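About Clamurby

We're a small clothes-care school and mending workshop, and we are very, very fond of old clothes. Coats with a missing button, jumpers with elbows you can see daylight through, jeans that have been patched and then patched again on top of the patch — bring them all! We teach people to look after what they already own, from sorting and folding right through to replacing a cuff, and we have a lovely time doing it.

How we started

Clamurby began with 2 sewing machines, one ironing board and a heap of clothes from our own wardrobes. The first evening was meant to be a one-off. People stayed until we had to put the chairs away around them, and the following week they came back with bigger bags.

We've grown a bit. There are now 49 places on our regular courses, spread over daytime and evening groups, and last year 966 garments went through the workshop. Shirts were the biggest pile, with denim close behind. We keep a paper tally by the door and it is a real pleasure to fill in.

What we teach

Our longest-running course is called Wesel. It covers the basics of hand sewing: threading up, running stitch, backstitch, hems, and buttons of every sort. You don't need to have held a needle before. Quite a lot of our learners haven't, and it's wonderful to watch somebody sew on their first button and then look about for another one.

Jaradine is the course for people who'd like their cupboards to behave. We work on folding, hanging, storing and seasonal sorting, and we do most of it on beds, because that's where most people fold their washing at home. A bed gives you room to lay a whole garment out, smooth the sleeves and see what you've got. It also means we get to use our quilts, which we love a great deal more than plain tables.

Denim gets a session to itself. It's heavy, it holds a crease, and a jacket has all those seams and bulky bits which want to go their own way. We start with the jacket spread flat, get the collar and front sitting nicely, and then deal with the sleeves before making any folds across the body. Go gently at the cuffs and take your time!

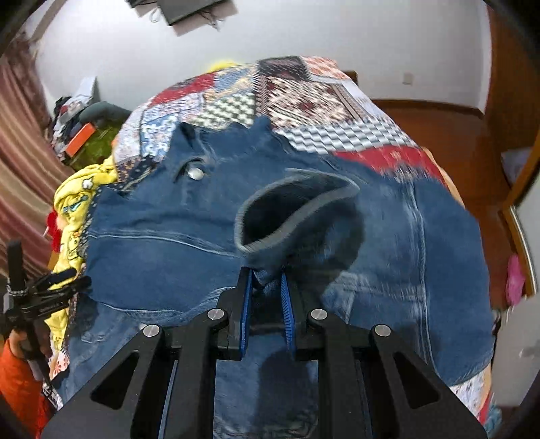

Our quilts

Visitors always ask about the patchwork. We're keen on busy quilts with plenty going on, like the one under the denim jacket, with its red panels, blue-and-white florals, checks and little cube patterns that make your eyes go funny if you look for too long. There's a block in dark red and cream diamonds too, which several of us would happily have as a whole quilt.

Patchwork is also the best use we know for scraps. Anything too small for a repair goes into the scrap drawers, sorted by colour (more or less), and learners are welcome to help themselves. We've 3310 pieces cut and ready at the moment, mostly cottons, and we could still do with more greens.

The Oral project

Oral is our collection of spoken mending tips. Learners and visitors tell us how things were done in their families and we write it all down in the big blue book: how to get a zip moving again with a candle stub, how to turn a collar, which thread to use on a work jacket. Some of the tips flatly contradict each other. We've kept both sides.

Visiting us

The workshop is open to drop-in visitors on Friday from 10 in the morning until 4. Bring something that needs a stitch, or just come and have a rummage in the scrap drawers. The kettle is generally on. New courses begin in May and booking opens a month before; Wesel fills up first, so do put your name on the list early if that's the one you're after.

Please wash things before you bring them — muddy hems are hard on the needles, and on the quilts.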